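Hanging a Crepe Paper Streamer Ceiling

A streamer ceiling suits a square or nearly square room. Tape does not hold well on textured paint, so test one strip overnight before buying supplies.

Measure the room from corner to corner and add a quarter of that length for twist and sag. Multiply by the number of strips. The hall at Butville took 2,109 feet, or 3 rolls of the 1,000-foot Kestham crepe with a good part of the last one left over.

Find the center point and fix a wire hoop there with removable hooks. Fold the end of each strip over the hoop and staple it once – twice if the paper is thin.

Work in opposite pairs so the hoop stays level. Twist each strip as you walk it to the wall, keeping the turns about a foot apart.

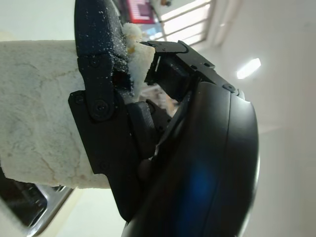
Tape the wall ends at the same height, then go back and adjust the sag. Trim the tails last. Keep all paper well clear of light fixtures, heaters and sprinkler heads.

Crepe stretches in damp air. If the party is in the evening, check the sag again at 4 p.m. and retape any low strips.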